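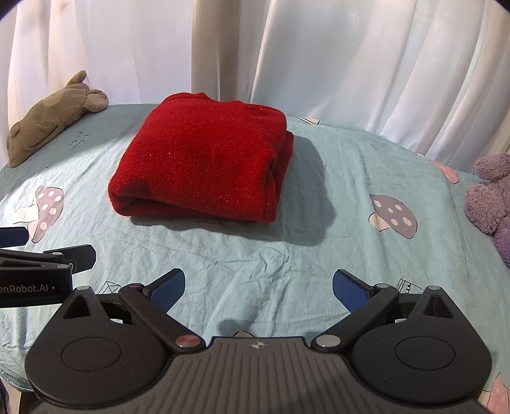 Mushroom print sheet in light aqua, shown on the bed with a folded red knit.

Clurnotex Mushroom Print Sheet, Light Aqua
Item no. 1227
Supplied by Clisidel Home Textiles

Overview
Flat sheet with an all-over cartoon mushroom print on a light aqua ground. Caps are printed in mauve, gray-purple and pink, some with spots, on pale stems. Small line drawings, including a crystal outline and a jar shape, fill the spaces between the larger motifs. The motifs are spaced widely enough that part of the pattern stays in view with clothing or soft toys on the bed.

Fabric
Woven cotton, plain weave, printed on one side. The reverse is lighter in tone. The fabric has no easy-care finish and will wrinkle in normal use. For a flatter surface, iron slightly damp on the reverse at medium heat.

Dimensions
Width: 63 inches
Hem, top edge: 3 inches
Hem, other edges: narrow, double turned
Length is cut to order. State mattress length and depth when ordering. Allow 7 inches at each end for tuck-in.

Care
Machine wash warm with similar colors. Wash separately the first time. Do not bleach. Tumble dry low and remove promptly. Shrinkage in length is roughly 3 percent after the first wash and is allowed for in the cut size.
Dark or red knitwear should be fully dry before it is folded and left on the sheet. Dye from damp wool can transfer to the aqua ground and may not wash out. Brushed and fuzzy yarns also shed fiber, which can be lifted with a lint roller before laundering.

Use near windows
Prolonged direct sun will fade the pink and mauve inks before the ground color. Sheer curtains reduce exposure but do not remove it. Rotate the sheet head to foot at each change if the bed stands against a window.

Matching items
Pillowcase, Marchand cut, same print
Pillowcase, Marchand cut, plain aqua
Duvet cover, Gorkov button closure, plain aqua
Garments, plush toys and curtains are not included.

Ordering
Sold singly. Cut lengths cannot be returned unless faulty. The print was recolored in April; sheets from the earlier run have a greener ground and should not be mixed with current stock.

Print design: Tatiana Dvořáček
Trade orders and fabric swatches: Bogdan Żak, Clisidel sales desk
Page revised July 6, 2025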